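Zwischenbericht Oktober an die Fostus-Förderung, Projekt Arboleda: Tischdecken und Frühstück durch Vormachen

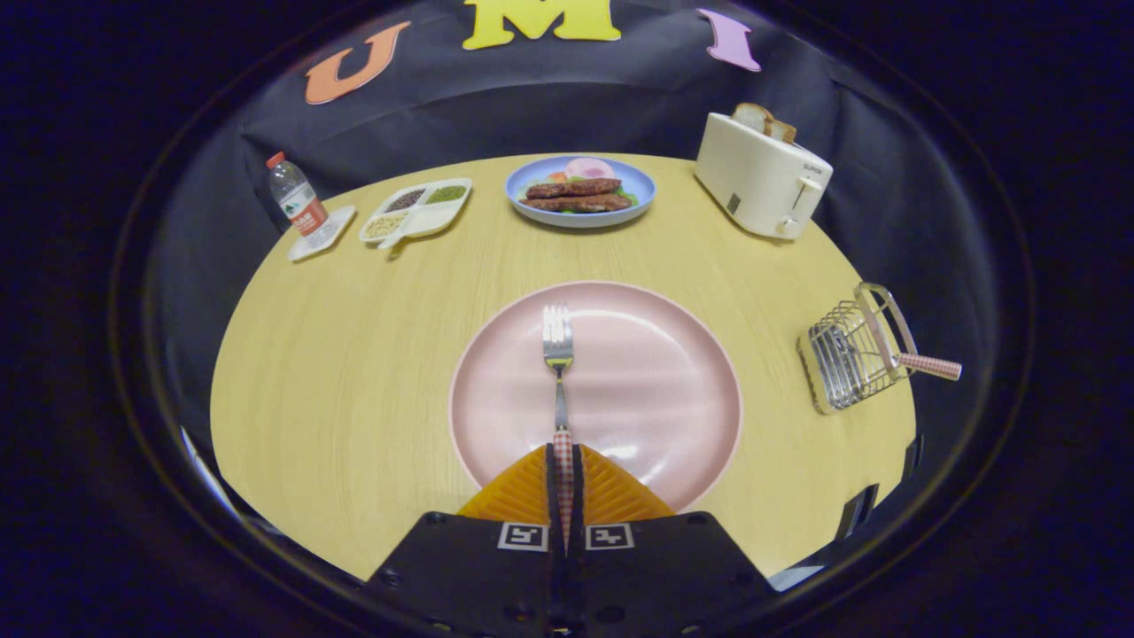 Foto: Projekt Arboleda / Amparo Ccori

Liebe Leute bei Fostus,

so, da bin ich wieder, und diesmal mit richtig viel Material! Ihr hattet im letzten Gespräch gefragt, wie weit wir mit dem Vormachen per Handgreifer sind und ob sich die Umstellung von der Fernsteuerung gelohnt hat. Kurz gesagt: ja, und wie.

Wir haben jetzt 1644 Vorführungen aufgenommen, davon sind nach der Durchsicht 1373 brauchbar. Der Rest fliegt meistens raus, wenn die Kamera am Greifer die Orientierung verliert (schnelle Drehungen aus dem Handgelenk, da bin ich selbst die Schlimmste). Urho Kiiskinen hat dafür ein kleines Prüfskript geschrieben, das schon beim Aufnehmen meckert, und seitdem müssen wir viel weniger wegwerfen.

Am meisten beschäftigt hat uns der Frühstückstisch. Auf dem Foto hat der Greifer gerade die Gabel mit dem rot-weiß karierten Griff zwischen den orangen Fingern, direkt über dem rosa Teller. Klingt nach einer Kleinigkeit, aber Besteck ist wirklich gemein: dünn, glatt, und wenn man es ein bisschen schief packt, dreht es sich beim Ablegen weg. Mit den gerippten Fingern klappt das viel besser als mit den alten glatten, die Ihr noch vom Besuch im Frühjahr kennt. Toaster, Wasserflasche und der Teller mit dem Essen stehen hinten auf dem Tisch und kommen in anderen Teilaufgaben dran. Den schwarzen Stoff behalten wir fürs Erste, hängen ihn aber in der nächsten Runde für einen Teil der Aufnahmen ab, damit das Modell sich nicht an den ruhigen Hintergrund gewöhnt.

Zur Fernsteuerung: Die nutzen wir weiterhin, allerdings nur noch zum Korrigieren. Wenn der Arm das Gelernte ausführt und hängen bleibt, übernimmt Amparo Ccori von ihrem Platz aus, führt ihn zu Ende, und genau diese Stücke gehen wieder ins Training. Das ist langsamer als das Vormachen von Hand, liefert uns aber die Fälle, auf die wir von allein nie gekommen wären!

Zahlen zum Können des Arms habe ich diesmal nur für die Gabel: 40 Versuche, 7 davon daneben. Bei fünf dieser Fehlversuche hat er die Gabel zwar gegriffen, sie aber zu früh losgelassen. Da fehlen uns Vorführungen mit bewusst langsamem Ablegen, und die stehen ganz oben auf meiner Liste. Den Toaster haben wir noch gar nicht auf dem Arm getestet, der Hebel braucht mehr Kraft, als ich gedacht hatte.

Noch etwas zum Geld: Die Ersatzfinger von Biltlow waren teurer als geplant, dafür ist bei den Reisekosten etwas übrig. Ich würde das gern umschichten und bräuchte von Euch nur ein kurzes Okay per Mail.

Bis zum nächsten Bericht wollen wir die Gabelaufnahmen ergänzen, den Toaster angehen und alles einmal auf dem zweiten Arm in Oltorcombe laufen lassen. Wer von Euch vorbeikommen und selbst mal vormachen mag, sehr gern, vormittags ist meistens ein Greifer frei.

Viele Grüße aus dem Labor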